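Telness Forum > Manipulation > End effectors

Stock jaws vs. Dandau soft pads for basket handling

kamata_m
Comparing two grippers for laundry loading. Same arms, same controller, force limit 500 on the raw register scale. Task A is a two-arm hold on a plastic basket with three garments in it, next to an open front loader. Task B is picking one garment out. The stock white grippers take the rim from both ends without any change to the wrist angle defaults.

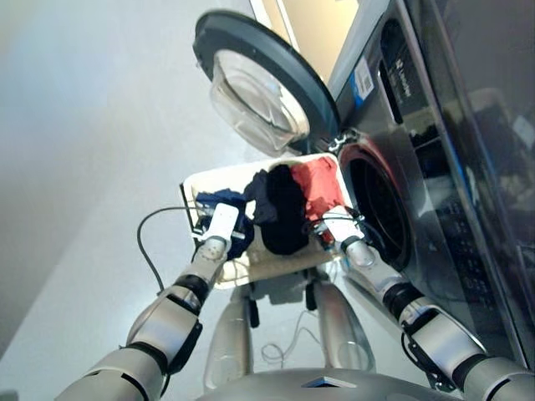 Reply #2
windwood_ee
Holding a rim tells you very little. Any parallel jaw will hold a rim. What is the closing speed, and are you reading jaw position or motor current? I would drop task A from the comparison.

Reply #3
kamata_m
Speed 200, current only. Task A stays. With two arms on a rigid object, any position error shows up as load on the wrists, and the pads hide some of that.

Reply #4
dufour1976
Agree with keeping A. Disagree on current only. On thin fabric the current trace looks the same as an empty close. Log jaw gap too. Also start with the garment at one end, or overlap will spoil your numbers.

Reply #5
kamata_m
Added jaw gap to the log. Left gripper is on the navy piece at the end of the basket, right one at the opposite edge near the drum. The black piece overlaps both of the others, so I am treating overlap as a variable.

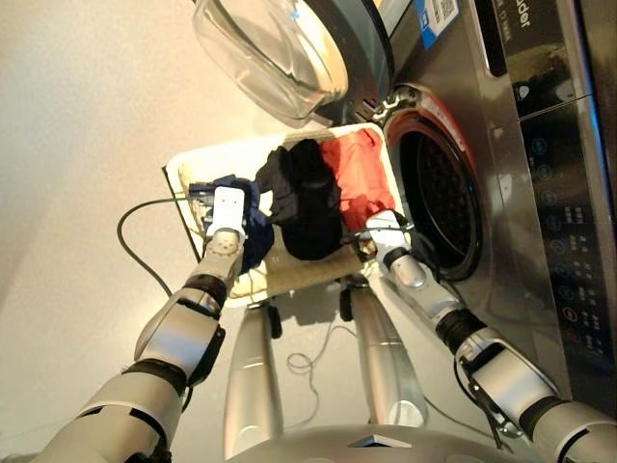
Task B settings

Reply #6
windwood_ee
Then randomize it. Three garments in a fixed order is one condition. I still expect the pads to win on fabric and lose on the rim.

Reply #7
kamata_m
Order will be shuffled. Log rate stays at 200 Hz, timeout 3000 ms per close. Pads go on after the stock set is finished.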